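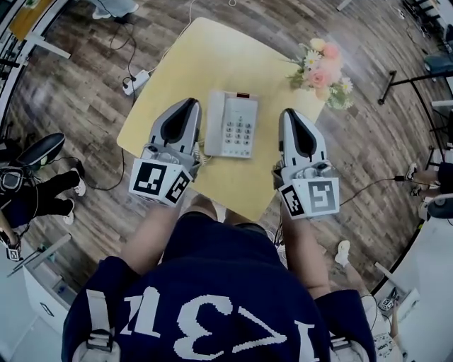 Teléfono de sobremesa Kun, blanco, con cable

Yo no pensaba volver a tener teléfono fijo en una mesa, la verdad, y mira, ¡aquí me tenéis vendiéndolos! El Kun es de los de siempre: teclado grande en gris claro, una tirita roja en la parte de arriba y su cable rizado color beige, de esos que acabas enrollándote en el dedo mientras hablas.

Pesa 270 gramos sin el auricular, así que conviene ponerle debajo las 4 gomitas adhesivas que van en la bolsa (a mí se me olvidó con el primero y se paseaba por toda la mesa). Queda precioso sobre madera clara, y con unas flores artificiales al lado ya parece otra cosa.

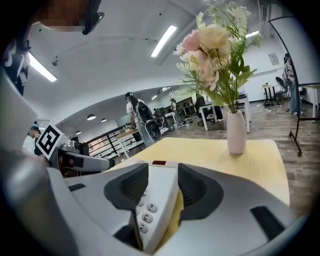
Para las flores, yo iría a tonos suaves: rosas en rosa palo o crema, bastante hoja verde y algo de florecita blanca para rellenar. El jarrón, mejor alto y de cuello estrecho, que los tallos no se abren tanto. El de cerámica rosa pálido me tiene enamorada, pero se vende aparte y en marzo se nos agota siempre.

Precio del teléfono: 900 pesos, con 11 meses de garantía. Los pedidos salen de nuestro almacén de Nernitz.

También te puede interesar
- Jarrón alto Astora, cerámica
- Ramo artificial Zistora, rosas y margaritas
- Mesa cuadrada Astora, amarillo claro
- Cable rizado de repuesto Kun

Usamos cookies propias y de terceros para mejorar tu visita. Aceptar | Configurar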